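2 min read

Print | E-mail

I finally made the fish sauce caramel from Nhung Lý's handwritten recipe, and wow. You melt 300 grams of sugar, wait for it to go the color of strong tea, then stand back and pour. The smell is wild — sweet, salty, a little scary. We put it on eggplant Wednesday night and I ate most of the pan.
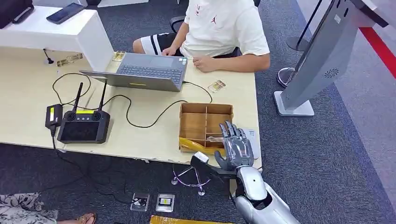 Next up is the same thing with pork belly and a lot more black pepper. Trí Tiêu swears by coconut water, so I'm trying that too!

We use cookies to improve this site. OK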